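Rag day, again

Quick one today, the kettle's on and I have to be out by 8.

So the brown cloths. I bought a stack of them when we moved to Pernberg and they've ended up doing every job in the house. Counters, bike, dog feet, the window that sweats all winter. Great cloths. Terrible to look at after a while. Tea, mud, water, no idea, it all goes the same darker brown and you have to sniff it to find out. Not fun. 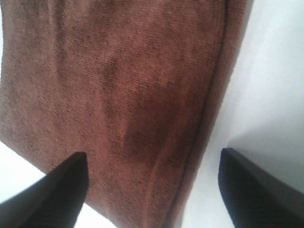

One of the brown ones, up close. Darker patch and all.

My system, if you can call it that: everything gets dumped in the gray basket until I can't ignore it, then I clear the white table and go through the lot. Good ones get folded. Bad ones go down to the garage to live with the paint cans. Really bad ones, bin.

The basket is a keeper by the way. Holes in the sides so things can breathe, which matters more than I thought. Before this I had a lidded tub from Zomley and wow. The smell in July. Never again.
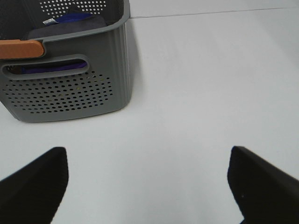 Anyway the washing part. I do the rags on their own now, hot, no softener. Softener makes them slide water around the counter instead of soaking it up, took me almost 85 washes to work that out. I used to throw them in with the blue stuff too and got brown fuzz over everything, my good Cunwood sweater included. Still picking it off.

Folding. I hold a cloth up by one corner first, give it a shake, see how it hangs. If it's gone thin I can usually tell right then. Then in half, in half again, done. I tried rolling them for about a month becuase it looked nice in somebody's kitchen video. They unroll. Dont bother.
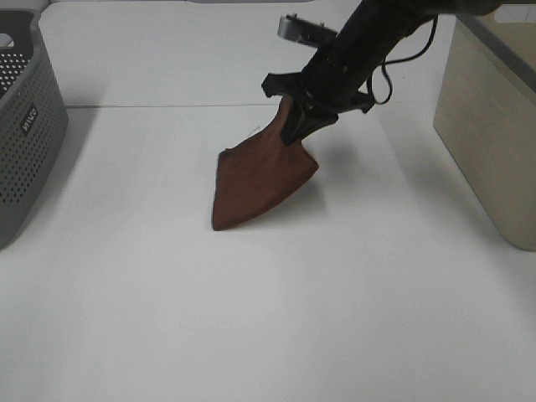
Still to do

Hem the two that are fraying. Find a hook for the garage ones so they quit falling behind the freezer. Wipe the table down, with a clean rag, obviously. And the bathroom towels, which are a whole other post and I'm not ready.

OK kettle. Gotta go.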